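## Trying the Seok fingers on see-through parts

I ran the Drarkico gripper for a month before I bolted the Seok fingers on, so this part of the guide is really me comparing the two — swap them yourself and see which you like! You'll want a 6 mm wrench and a clear hour.

1. Park the arm and switch the controller off at the wall.
2. Pull the old fingers and put the screws in a cup (I lost two under the bench, don't be me).
3. Seat the new pair, left one first, and snug them down by hand.
4. Power up and open the wrist camera view.
5. Set grip force to 20 percent and closing speed to 60.

**Caution:** Keep your hands out while the fingers home. They close all the way, and they do it fast.

**Note:** If the controller throws error 837, it still thinks the old fingers are on. Pick the new set in the tool menu and restart.

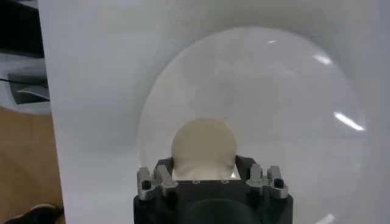 Clear parts are where I'd spend most of your test time. Yuzuki Takeda at our Jirnham shop got me checking the camera view before every grab, and now I do it without thinking. Watch for glare: with a white background, the big clear round piece is mostly a thin rim and some bright streaks, while the beige disc stands out fine. Try turning off one overhead light at a time — then save the camera settings under a new name before you go on to step 6.

6. Run the slow pick test.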